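叠衣服的人

包裹是从Clulska寄来的。邮戳上的日期是1/12/23，盖得有一点歪，我用指甲刮了刮，没有刮掉。寄件人写的是我父亲的名字，收件人写的是我的名字，Rakiya Ojo，每一个字母都写得很大，好像他担心Wososgate的邮递员眼睛不好。

我站在楼下就拆开了。里面只有一件衣服，没有信。

衣服是锈橙色的。我马上认出了它。在我们家，它一直没有固定的名字。母亲叫它毛衣，父亲叫它衬衫，因为它有领子，他觉得有领子的东西都应该叫衬衫。他们为这件事说过很多年，声音不高，像两个人在下一盘很长的棋。我来这里学会了中文以后，也试着给它找一个词，没有找到。所以我在心里只叫它“那件衣服”。

它是团着寄来的，一只袖子塞在身子下面，另一只绕了一圈。我把脸放进去闻了一下。是Grumum洗衣粉的味道，有一点像柠檬，有一点像医院。

我给父亲打电话。

“收到了？”他问。

“收到了。你为什么把它寄给我？你不穿了吗？”

“穿的。”他说，“你把它叠好，然后寄回来。”

我以为我听错了。我们那边的电话常常有回音，他的话会从远处再走回来一次。我等回音走完，又问他说了什么。

“叠好，寄回来。”他说，“抽屉关不上了。”

我请他从头讲。父亲不喜欢从头讲，他喜欢从中间讲，让别人自己去找头。我一边听一边上楼，在每一层的窗户旁边停一下，听完的时候我已经在自己房间的门口，钥匙拿在手里，没有开门。

事情是这样的。母亲走了以后，那件衣服一直放在卧室柜子的第二个抽屉里，是她最后叠的那个样子。父亲整整一个冬天没有动它。他穿别的衣服。后来天气又冷起来，有一天早上他起得很早，天还是黑的，他没有开灯，手伸进抽屉，拿出来就穿上了。等他走到院子里，才看见自己穿的是哪一件。

“那时候已经穿上了。”他说，“脱下来也没有用了。”

于是他穿了一天。晚上他把它洗了，晾干了，想照原来的样子放回去。可是抽屉关不上。他又叠了一次，还是关不上。他把抽屉里的别的东西拿走一些，关是关上了，但是他觉得不对，里面有地方空着，衣服在里面会滑。

“你妈妈叠的，不高不低，正好。”他说，“你小时候她教过你。”

“你可以请姑姑叠。”

“你姑姑叠衣服像包饺子。”他说完这句话，停了一下，“很贵吗，寄回来？”

“不贵。”我说。

我没有查过。从这里到Clulska是2,681公里，这个数字我知道，因为我第一次坐火车来的时候，票的背面印着它，我看了一路。

我的房间里没有桌子能叠衣服。房间里有一张床，床的旁边有一块木板，木板上放着电饭锅、杯子、词典和我的药。在床上叠是不行的，床太软，母亲说过，软的地方叠出来的衣服没有骨头。她叠衣服一定要在硬的地方，在吃饭的桌子上，先把桌子擦两遍，第二遍用干布。

所以第二天我把衣服放进书包，带到我工作的地方去。

我在一家很小的公司做翻译。说是翻译，其实也接电话，也给客人倒水。公司租了两间屋子，外面一间坐人，里面一间有一张大木桌，颜色很浅，木纹细细的，一条一条都朝着一个方向。桌子后面挂着深色的布，布上有彩色的大字母。我第一次进去的时候就喜欢那张桌子。我的中文还不太好的时候，常常到里面去背单词，手指顺着木纹走，走到一条纹的头上，背完一个词，再走回来。

下班以后，同事都走了，只有老祁还在外面吃面。老祁吃面很慢，他要先把面都挑起来看一遍。我对他说我要用一下里面的桌子。

“用吧。”他说，“做什么？”

“叠衣服。”

他看了看我的书包，又看了看他的面，没有再问。我很感谢他。

我擦了两遍桌子。第二遍用干布。然后我把衣服从书包里拿出来，放在桌上。它自己倒下去，像一个走了很远路的人。

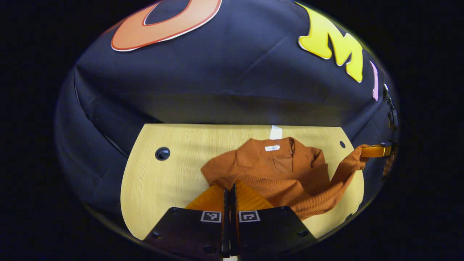 放在桌上的样子。领口后面的白标签立着。

我先看标签。领子下面有一块白色的小标签，上面的字太小了，我把脸低到离桌面一个手掌远的地方，还是看不出写的是什么。我把手机的灯打开，也不行。我忽然很想知道，母亲有没有读过它。她是一个什么都读的人，药瓶子上的字，罐头上的字，火车站墙上的通知，她都站着读完，我和父亲在前面等她。

这件衣服是在Dinu买的。Dinu是我们那里最大的商店，有两层楼，第二层冬天不开暖气，所以冬天的衣服都在第二层卖，父亲说这是很聪明的办法。那天我也去了，我九岁。母亲看上了这件，问价钱，卖东西的女人说90。母亲把衣服放下，走了。我们走到楼梯那里，她又回去，把衣服拿起来，看它的里面。她看衣服总是先看里面，她说外面是给别人看的，里面才是做衣服的人的良心。她看了很久，卖东西的女人不高兴了，说：“你到底买不买？”

母亲说：“我在读。”

我现在想，她读的可能就是这块标签。可是我没有办法问她了，父亲也不会知道，父亲那天在楼下看收音机。

我开始叠。

我记得第一步。第一步是让衣服躺平。母亲说：“先让它躺下，它累了。”她对衣服说话的时候比对我们说话温柔。我拿住两个肩膀，提起来，抖一下，放下去。领子歪了，我用手把它推正。下面有罗纹的那一段很有弹性，我把它拉平，手一松，它又缩回去一点，我再拉，它再缩。我们这样商量了几次，最后我同意它缩着。

第二步是袖子。我把左边的袖子折到中间来，把右边的袖子也折到中间来。然后我停住了。

我不记得是左边的在上面，还是右边的在上面。

你们也许会觉得这不重要。我一开始也觉得不重要。我先让右边的在上面，继续往下折，折成一个长方形，看了看，太长了。母亲叠出来的不是长的，差不多是方的，可以放在我两只手上，我小时候的两只手。我打开，让左边的在上面，再折一次。这一次不长，但是很厚，中间鼓起来，像里面藏着一个面包。

我打开，再折。又打开。

老祁端着碗站在门口。

“你这个应该卷。”他说，“我当兵的时候都是卷的。卷起来省地方。”

“我父亲的抽屉是扁的。”我说。

“那就压一压。”

“压过以后，它自己会起来。”

他想了一会儿。“那是衣服的脾气。”他说，然后去洗碗了。“脾气”这个词我以前只对人用过，还对茶壶用过一次，是学错的。那天晚上我把它写在本子上，写了：衣服也可以有脾气。

我又叠了很多次，没有数。每一次看起来都有一点像，每一次都不是。最奇怪的是，我的手好像比我记得多。当我不想的时候，手会自己往前走，走到袖子那里，很轻地往里收一下，再往上推一下，这一下我没有教过它，一定是母亲教的。可是我一看见手在做什么，心里一高兴，想记住它，手就停了，像一只被人看见的猫。

我试着不看。我抬起头，看前面布上的字母。最大的一排是UMI，上面小一些的一排是Fast，弯弯的，像在坡上走。我就看着那个黄色的M，让手自己去做。手做到一半，又停了。

我坐下来，给姑姑打电话。

姑姑正在厨房里，我听见她把锅盖放在什么铁的东西上面。她听完了，笑起来，笑得很久，后来我听出来她不是一直在笑。

“他把它寄给你了？”她说，“他上个星期把它拿到我这里来。我叠好了给他，叠得很好的。他拿回去，第二天又拿来了，说不对。我说哪里不对？他说不出来。我又叠。他站在旁边看我的手，看得我都不会叠了。”

“他说你叠衣服像包饺子。”

“他吃我的饺子吃得很多。”姑姑说。

我问她，母亲叠衣服的时候，哪一只袖子在上面。姑姑说她没有注意过。她说：“谁会注意这个呢？她叠她的，我说我的话。我坐在你们家那张桌子的旁边，她在那里叠，我说了一下午的话，她就叠了一下午。我只记得我说了什么，都是没有用的话。”

我们两个人都没有说话。她的锅在响。

“你等一下。”姑姑忽然说，“她叠之前，把袖子都打开。对，打开，向两边，很长很长地打开，打开以后她不马上折，她先放着。我有一次问她，你等什么呢，她说等它平。”

“等多久？”

“等我把一件事情说完。”姑姑说，“我说话很长，你知道的。”

放下电话以后，我把衣服又打开了一次。这一次我把两只袖子向两边拉出去，拉到它们自己愿意去的地方。身子朝着我。我用手掌从领子那里往下走，走得很慢，走到下面，再回到上面。桌面上有小小的黑色的孔，袖子的布在木头上过去的时候，有一种很轻的声音。然后我把手拿开，坐在椅子上，等它平。

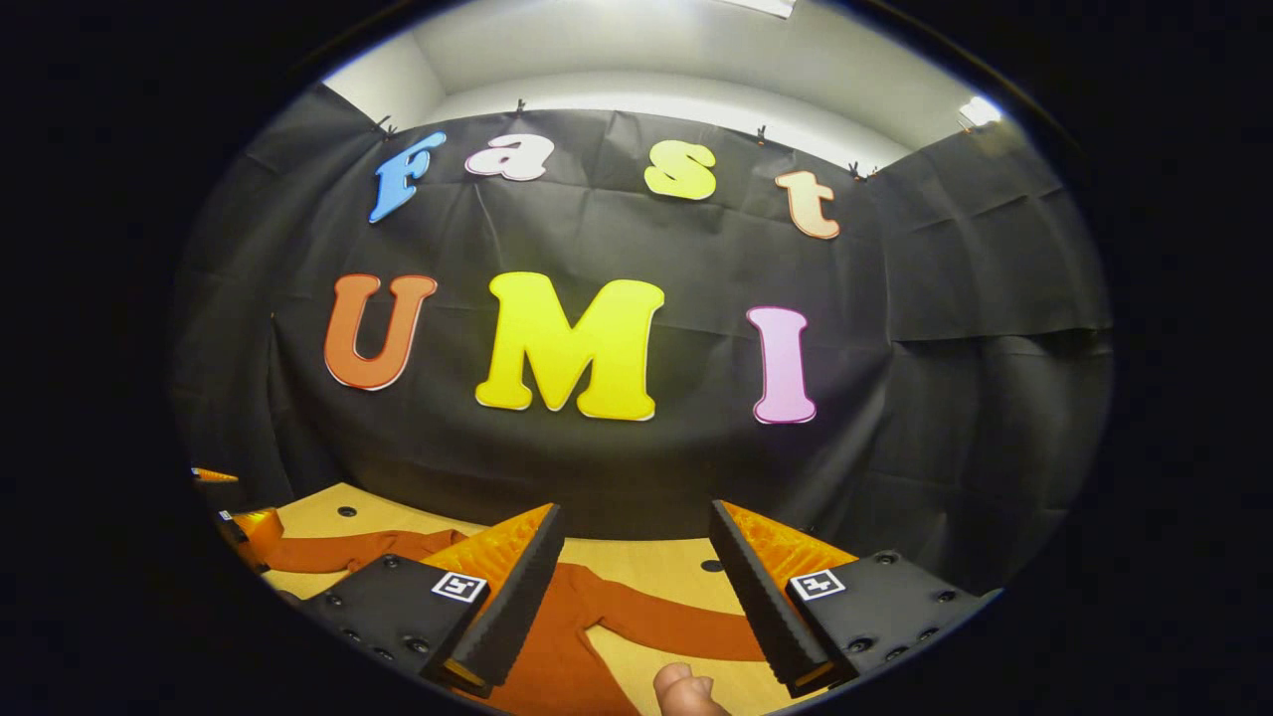 袖子打开了，等它平。

我不知道应该等多久，姑姑不在旁边说话。我想我可以自己说。屋子里很亮，老祁在外面放水，水管的声音很大，他听不见。我就用我们家的话，对着桌子说起来。

我说，今天公司来了一个客人，他要把2,000本说明书从一种语言换成另一种语言，里面有一句话我不会翻译，那句话是“请不要在潮湿的时候折叠”。我说，其实每个字我都认识，但是我看了它一上午。我说，Wososgate的冬天没有我们那里冷，可是屋子里面比我们那里冷，所以我在家里也穿着外衣，你如果看见会说我像一个马上要走的客人。我说，我没有马上要走。我说，我吃得还可以，楼下卖饼的人已经认识我，他叫我“小欧”，我没有告诉他Ojo不是这样念的，现在太晚了，他已经叫了一年。

我又说，去年你生病的时候，我在电话里问你要不要我回来，你说不要，火车票很贵。我那时候应该不问你。有的事情不应该问，应该直接去买票。这一句我用家里的话说得不好，家里的话我也开始说得慢了，我在两种话的中间找一个动词，找了很久，后来用了一个孩子用的动词。

说到这里，我觉得时间到了。我也不知道为什么觉得到了。我站起来，开始折。

左边的袖子先过来。手很轻地往里收一下，往上推一下。右边的袖子过来，压在左边的上面，可是没有压到头，差一个手指的宽度。原来是差一个手指。我没有停下来高兴，我怕它跑了。下面的罗纹往上，到胸口，不是到领子。再往上一次。翻过来。领子在前面，平的，像一个人把扣子扣好了坐在那里，虽然我没有去看它有没有扣子。

我用两只手把它端起来。我的手比九岁的时候大了，它在我的手上显得小一点。我觉得是对的。我又觉得我不能肯定。我记得的是那个样子在小手上的感觉，现在手变了，就好像尺子变了。

老祁擦着手进来看。

“好了？”

“可能好了。”

“挺好的，方方的。”他说。他绕着桌子走了半圈，从另一边看，像他看面那样认真。“你怎么寄呢？放在袋子里，路上又散了。”

这个问题我没有想过。我们在公司里找盒子。装打印纸的盒子太大，装茶叶的盒子太小，还有一个装过月饼的铁盒子，大小很合适，盖子上有一个跳舞的女人和一只兔子。老祁说铁的重，寄起来贵。我说贵没关系。我在盒子里垫了两张白纸，把衣服放进去，又在上面盖了一张。放进去的时候我的手很稳，盖盖子的时候倒有一点抖。

回家的路上我把盒子平平地抱在胸前，不敢歪。在公共汽车上，一个老太太站起来要给我让座，我说不用不用，她说，你拿着点心呢，坐吧。我就坐下了。我没有纠正她。

晚上我想，光是寄一件叠好的衣服不够。他穿一次，就又散了。他不能每个冬天都把它寄来寄去，在火车上走那么远的路。我拿出本子，想给他把方法画下来。我画得不好，第一张画的衣服像一条鱼，第二张像一个投降的人。第三张我只画手。我画了左手在哪里，右手在哪里，在旁边写：收一下，推一下。在袖子那里写：不要压到头，差一个手指（你的手指，不是我的）。在最前面我写：先打开袖子，等它平。等多久呢，我想了想，写：说一件事情的时间。

我看了一遍，觉得父亲会生气。他不是一个会对桌子说话的人。我想把这一句划掉，笔已经放上去了，又拿开。我在后面加了括号：收音机也可以。

邮局的女孩子把铁盒子放在秤上。她问里面是什么，我说是衣服。她问是什么衣服，单子上要写清楚，毛衣还是衬衫。我在柜台前面站住了，后面有人在咳嗽。

“可以写两个吗？”我问。

“几件？”

“一件。”

她抬起头看我，看我的头发，看我的脸，大概觉得是我的中文不够好。她把笔递给我，让我自己写。格子很小。我写了“毛衣”，然后想起父亲在那边要签字，他会看见的，他看见了会说，你看，到最后她还是赢了。我想他这样说一下，可能也不错。单子最后的四个数字是3108，我没有特别去记，但是后来每天要查，就记住了。

它走了九天。这九天里我把“请不要在潮湿的时候折叠”翻译好了，客人没有说好，也没有说不好。第九天的晚上父亲打电话来。

他先说天气。他说下雪了，又停了。他说邻居的狗生了孩子，姑姑想要一只，要了又不想要了。我等着。

“盒子收到了。”他说，“盒子很好看，我放钉子。”

“衣服呢？”

“衣服我放进抽屉了。”

“关上了吗？”

他没有马上回答。我听见他那边有木头的声音，拉开，推上，拉开，推上。他拿着电话走到卧室去了，他要让我自己听。

“听见了吗？”他问。

“听见了。是关上了吗？”

“差一点点。”父亲说，“最后要用膝盖顶一下。”

我坐在床上，一时不知道说什么。我想说那我再叠一次，你再寄来。我想说也许是抽屉，木头冬天会变的，也许从前也是要顶一下的，只是顶它的人不是你，你不知道。我把这几句话在心里排好，刚要说，他先说了。

“你画的那个，我看了。”他说，“那个手是你的手还是她的手？”

“我的。”我说，“我看着我的手画的。”

“哦。”

他又拉开了抽屉。这一次没有推上的声音。我听见布的声音，很轻，接着他的声音远了，好像把电话放在了床上。我叫了他一声，他在远处说等一下，等一下。然后收音机响了，是一个男人在念各个地方的气温，从北边一直念到南边，念得很慢。我没有挂，我把我的外衣拉紧一点，听他念到我们那里。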